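Clomus Fix-It Club, May minutes
Posted in May by the club secretary

We started at 7 and I took notes, so blame me for the spelling! First up was the Werico fund, which stands at 456 dollars (hooray). Then on to processors and sockets, which ate most of the evening.

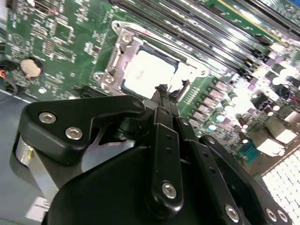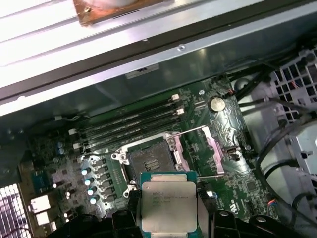

Green motherboard, silver socket frame, one processor.

We agreed to buy 20 more anti-static bags from Lopes, and I'm writing the handling sheet before June. Parking at Cestgate is still a pain.

Recent posts
April minutes
Spare screws wanted
Shares 20 | Comments 101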